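Unit 6: Chores as a Test of Manipulation
Course handout, second half of term
Revised 2022-06-23

Read before the August lab block. Sections 6.1 to 6.3 are covered in lecture. Section 6.4 is for self-study and will come up in the written assignment.

6.1 What counts as doing a chore

A demonstration shows that a task can be completed once. A chore is a task that has to be completed on demand, in whatever state the room happens to be in, by a machine that was not told where things are. Most published results sit somewhere between the two. When reading a paper, write down four things before looking at the success rate: who placed the objects, who reset the room between trials, how long a trial was allowed to run, and what the authors counted as a failure. A trial stopped by hand is a failure in this course, whatever the paper calls it.

Shop-floor work differs mainly in how much of the room can be fixed in advance. At the Gravport packing line used in the Unit 4 reading, totes arrive at a known height and in a known orientation. A kitchen offers neither. The arm may be the same model in both places.

6.2 The Harnis task set

We use Harnis, the course benchmark, for all graded work. It contains 20 household tasks, among them opening a cabinet, moving a cup from counter to sink, closing a drawer, and wiping a flat surface. Each task is run in simulated kitchens with varied layouts and wall finishes. A trial is limited to 60 seconds of simulated time.

The baseline policy was run for 2199 trials across the full set and completed 661 of them, or 30 percent. The average hides a large spread. Closing a drawer is mostly solved: the contact area is wide and an error of a few centimeters does no harm. Cup transfer is poor, and wiping is worse, partly because the success check requires steady contact over the whole marked area.

Failures are logged under one of these codes:
A — approach: the arm never reaches a usable pose
G — grasp: the fingers close on nothing, or the object slips
T — transport: the object is held and then lost or struck against something
S — stop: the task is done but the policy does not end the trial
N — navigation: the base is in the wrong place for the arm to work

Code N is assigned before A. If the base is parked badly, the arm is not blamed.

6.3 Why the wrist view matters

A head or base camera sees the room. A wrist camera sees what the fingers are about to touch, and it loses the wider layout as soon as the arm comes close to anything. Students tend to treat the wrist view as extra detail. For many tasks it carries most of the useful signal in the last stretch before contact, and very little before that.

Consider a cabinet task in a tiled kitchen. The right gripper can be open and correctly shaped for the job while its camera is filled mostly by dark wall tile, with the cabinet only partly visible in an upper corner.

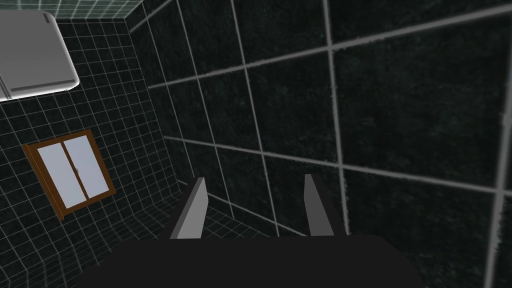
A policy that relies on one view has to recover from states like this by memory or by luck. Two common remedies are to feed in a short history of past views, and to combine the wrist view with a second camera and the joint readings. Both raise the cost of training. In the Harnis baseline only the second is used.

Repeated texture is a separate problem. Grout lines give a feature matcher plenty of corners, and many of them look alike, so a match can be off by a whole tile and still score well. Check pose estimates against the joint encoders before trusting them.

6.4 From simulation to a real room

The Kokville trials repeated four of the Harnis tasks on hardware in a furnished apartment. Ranking by difficulty was preserved. Absolute rates were not, and every task came out lower. Reflections, soft objects and sticking hinges account for much of the gap; the Sowah report lists the rest in its second appendix.

Assignment: choose one chore done in your own home. State the start and end conditions so that a stranger could judge a trial. Give the time limit, the reset procedure and the failure code you expect to see most often, with your grounds for expecting it. Two pages, no cover sheet.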